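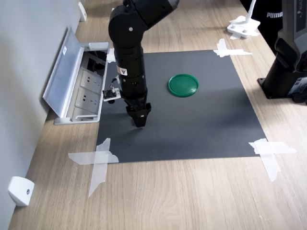
What should be settled before asking for a price on a small bench robot arm?

The reach, the heaviest part, and the table it will stand on. A seller can quote without these, but the quote will be for whatever arm is in stock.

## Size the job first

- Weigh the heaviest item, then add the weight of the gripper. Payload figures usually leave the gripper out.
- Measure from the planned base position to the farthest pick point. Stay inside the outer tenth of the rated reach.
- Write down the thinnest item to be picked. Flat parts such as lids, gaskets and sheet stock set the requirement for fingertips, and fingertips are often a separate line on the quote.
- Note the finger opening needed for the widest item. If one gripper can't cover both ends, budget for two sets of fingers.

## Split the budget

The arm is the line people compare. The other lines decide whether the total holds. Our June order for one bench came out as follows, arm excluded:

| Item | Cost (USD) |
|---|---|
| Spare fingertips, two sets | 156 |
| Mat, tape and cable clips | 17 |
| Gripper, wrist bracket and controller cable | 1327 |
| **Total** | **1500** |

Bresier quoted the gripper and cable as one kit. Tarigan listed them separately and came out higher once shipping was added. Ask each seller for the same list in the same order, or the quotes can't be compared.

## Plan the work surface

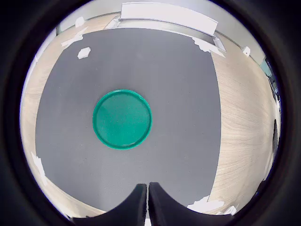

A matte, plain surface in a single dark or neutral color is the cheapest improvement available for any setup that uses a camera. Gloss tops throw highlights that move when the lamp moves. Buy the mat larger than the pick area by a hand's width on each side and tape it at the corners. Tape is adequate for trials. For permanent use, screw down a thin board and bond the mat to it.

Check these before the mat goes down:

1. Table thickness where the base bolts through. Measure it; catalog figures include the edge trim.
2. Clearance under the table for nuts and washers.
3. Distance to the nearest outlet, measured along the cable path. Include slack for the full swing of the arm.
4. Space between two arms, if a second is planned. Swing circles that overlap need software limits, and the setup time belongs in the budget.

## Read the quote

- Warranty should run from the date of installation. Zostberg starts it at shipment, which can cost a month.
- Ask whether the controller software is licensed per arm or per site, and for how long. Claltance sells it in terms of 12 months, with renewal at list price.
- Get the price of a replacement wrist joint in writing.
- Ask for lead time on fingertips and cables. These wear first.

## Before paying

Request a trial with your own parts on your own surface. Bring the flattest one. If the seller offers only a demonstration block, record that on the comparison sheet and leave the pick requirement marked as open.

Prices last checked 28/07/2020.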